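# Drumska Table Notes

Welcome, and thank you for stopping by. This folder holds the written notes and pictures I've put together on tabletops with a grid on them, and on the small everyday jobs people do at such a table: laying things out, lining them up, folding cloth, clearing away at the end. I named it Drumska after the street where I first had a table of my own, and the name stuck even after I moved.

I'm Loan Mai, and I teach an evening sewing and paper craft class. Most of what you'll find in these notes grew out of questions my students asked me while we were setting up, which is the part of the evening I like best - everybody talking, bags half unpacked, and the whole table still to be filled.

## What's in the folder

There are 233 entries at the moment. An entry is a picture with a short note to go with it, and the note is usually a few sentences long, though I do ramble in some of them (the ones on linen are the worst, sorry!). The entries are sorted into these folders:

- `surfaces/` - tablecloths, cutting mats, tiled tops and plain boards
- `hands/` - reaching, smoothing, pinching, picking up and putting down
- `cloth/` - folded, draped and piled fabric, mostly in dark colors
- `clearing/` - the end of the evening, when things go back where they live
- `odds/` - 61 entries I couldn't decide about

Please don't read too much into the size of any folder. I added things as I came across them, and I was much more diligent in December, when the class was on break and I had my evenings free, than I have been at any time before or after.

## How the notes are written

Each note is a plain text file with the same name as its picture. The first line says what the table is covered with, as well as I can tell. After that I write whatever seems useful. I try to use the words people in my class would use, so you'll see "mat" and "cloth" and "board" a great deal, and hardly any trade terms.

When I can't tell what something is, I write "not sure" and leave it at that. A pattern of pale lines might be woven into a tablecloth, printed on a mat, or be the grout between tiles, and I would much prefer a note that says so to one that guesses. If you know better, please write to me and I'll gladly change it.

Spelling is American. I went back and fixed the older notes, but a stray "grey" may have slipped past me here and there.

## Things I learned about gridded tops

A grid is wonderful for keeping edges straight, and it's just as good at fooling you. If you sit at the corner of the table, the lines run off at a slant and the squares stretch into long thin boxes, and before you know it you've trimmed a hem to match something that was never straight from where you were sitting. Stand over the line you're working to, and check it against a ruler if the piece matters to you.

Light lines on a light ground are easy on the eyes for an evening's work, though they do get lost in strong lamplight. Gatti, my neighbor across the landing, marks every fifth line with a bit of masking tape and swears by it. I've come around to this for long pieces. For small ones I find the tape gets in my way and collects lint.

Dark cloth is best kept toward the back of the table until you need it. It sheds, and the shed shows.

## Known gaps

Plenty of entries are soft or crooked, and I've kept them in. There's very little on round tables. The Dravberg notes, from the two terms I taught up there, still need their first lines filled in, and three of them have lost their pictures altogether. The Zulus folder mentioned in older copies of this file was a nickname for a batch labeled with the letter Z, and it has been folded into `odds/`.

## Using the notes

You're welcome to use any of this in a class, a handout or a project of your own. I'd love a mention, and I'd love even more to hear what you made with it. 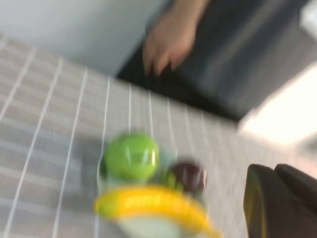
How do I get the creases out of a gridded tablecloth before I use it for lining things up?

Iron it on the wrong side while it's still a little damp, and pull it gently square as you go so the lines don't bow. If it's a wipe-clean cloth, skip the iron and lay it flat overnight with a few heavy books on the folds.

Contact: Loan Mai, Drumska Table Notes | Copyright Loan Mai | Back to top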